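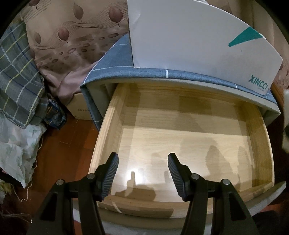

How to Budget for Hand-Held Grippers Before a Vendor Does It for You

Posted May 1, 2020 in Robots & Automation > Buying and Planning

The price on the product page is the smallest part of what a hand-held gripper will cost you. I have bought them for two projects now, one of them badly, and I have read enough quotes to think that most of them are written to get past a purchasing limit. What follows is the order I work in. It is slower than clicking "request a quote," and I recommend it anyway.

I'm assuming you want grippers that a person carries through ordinary rooms to record household tasks, and that the recordings are meant to train a robot later. If you only want a gripper for the end of an arm, steps 2 and 5 still apply and you can skip the rest.

Step 1. Write down the jobs, in plain words

Leave the catalog closed. Get a sheet of paper and list what the gripper has to do, one job per line. "Household manipulation" is a brochure phrase and you can't budget for it. "Pull open a wooden drawer, put a sock in it, push it shut" is a job.

Next to each job write what the hand has to get hold of, and the tightest space it has to get into. A drawer is a good first entry. It looks like the easiest thing in the house, and it asks for a lot: the jaws have to catch the front, the whole tool has to clear whatever is sitting on top of the cabinet, and then it has to reach down inside without the outer links hitting the side walls. Measure the narrowest drawer you plan to use. Then ask the seller for the width of the gripper with the jaws fully open, measured across the widest part of the linkage. They will send you the distance between the finger pads, which is a different number and a more flattering one. Ask again.

When I did this for our Ekska project, four of the jobs on my list turned out to be wishes. Crossing them off cost nothing and took a whole class of larger gripper out of the running.

Step 2. Decide how many recordings you need, then be rude about that number

Our plan said 1,000 usable recordings. I have never found out where that came from. It's a round number and it looks good on a slide, and I suspect that was the whole of the method.

If you are stuck with a number like that, at least pin down the word "usable." Write a short rule for what gets thrown out. Ours covered jaws out of view, a task left half done, and glare over the part of the surface where the object is supposed to go. The last one sounds fussy until you work with varnished furniture. A smooth drawer bottom near a window or a lamp can throw back a patch of white right between the fingers, with the tool's own shadow lying across it. Maybe your model copes with that. The vendor will tell you it does. I would want to see it on my furniture before I paid for a second gripper.

Run a small trial with a borrowed or rented unit, apply your rule, and see what share survives. Your labor budget comes from that share. Every seller I have talked to quotes recordings per hour as if all of them were keepers and the operator never needed to sit down.

Step 3. Price the people before the hardware

Somebody has to hold the thing. Somebody has to put the room back the way it was between takes, and somebody has to look through the results. On a small project these are often one person, and that person slows down in the afternoon.

Put in lines for:

- operator time, including breaks and practice takes
- resetting the room
- checking recordings and throwing some out
- moving between places, if you use more than one home
- paying the people whose homes you use

Add that up before you open a single quote. For us it came to more than the grippers did, and it would have changed what we bought if I had done it first. A tool that is lighter in the hand can earn back a higher price. I say "can." I haven't seen anybody prove it, and the two firms that claimed it to me were both selling the lighter tool.

Step 4. Get three quotes in the same shape

Quotes are hard to compare on purpose. Send every seller the same blank table and ask them to fill it in. If they return their own PDF, copy the numbers into your table yourself and mark every empty box in red.

My rows are: gripper, camera, mount, cables, storage, software for the first year, software for the second year, spare finger pads, shipping, duty, training, repair turnaround.

Here is how it went for the last purchase. Torres sent a total of $3,201 for a two-gripper kit, which looked fine until I saw that the second year of software was blank. Nosix was cheaper on paper and had left out the mount. I asked whether the camera could be used without the mount and got a link to the mount. Flununum filled in the whole table, which I appreciated, though their repair row said "fast."

A blank box means the cost is real and you haven't been told about it yet. Don't put a zero there.

Step 5. Look hard at the parts that rub

Finger pads are the tires on this car. The ribbed kind grips well when new, and the ribs are what wears. Ask what a replacement set costs, whether you can fit it yourself, and whether the same set will be sold two years from now. One of our quotes had pads at $119 a set. That isn't outrageous by itself. It becomes a real line in the budget when you work through wood furniture all day and have two grippers going.

Then check the joints. Any gripper with linked arms has pins, and any pin can work loose. I ask for the name and size of every pin and screw. If I can buy them at a hardware store, I take some money out of the repair line. If the answer is that the unit must be shipped back, I add the price of a spare gripper, because that is what I will end up buying.

Also ask whether a worn pad changes the recordings. If the jaws close a little further than they used to, does the logged opening still mean what it meant in the first week? I have put this question to three sellers and received one answer, and the answer was a change of subject.

Step 6. Budget for real rooms

Demo videos are shot on bare tables. The places you will work in have cloths draped over the cabinets, boxes stacked on the cloths, curtains bunched down the side and bags on the floor. All of that is good for your data, or so the argument goes, and I half believe it. It is also in the operator's way.

Walk through each place before you commit to it. Open the drawers by hand. Bring the gripper if you have one and try the worst corner first. Note what you would have to move, and whether the owner minds. I put a flat amount per home into the plan for lost time, and so far I have always used it.

Don't buy lights yet. Vendors love to add a lighting kit, and if the point is to record homes the way they are, a lighting kit works against you. Try a few takes at different hours first. If too many fail your rule from Step 2, price the lights then.

Step 7. Plan for late

Our delivery was promised for the first week of September and came 19 days after that. The operators were already booked. Nothing in the purchase terms covered it, and I had signed them.

So: don't hire for a start date until the boxes are open and both grippers have been checked. Ask for part of the payment to be held until a working test on your own premises. Small sellers sometimes say no. Write down that they said no and keep it next to the price.

Step 8. Buy one

If your plan says two, buy one. If it says six, buy one. Use it for two weeks on the jobs from Step 1, keep a log of every failure and every part you touched, and then redo the table with your own figures in place of the seller's. You may lose a volume discount. I worked ours out and it was less than the cost of the mount that Nosix forgot.

Keep the old quotes in the same folder as the log. You will want them when renewal comes up and the software price has moved.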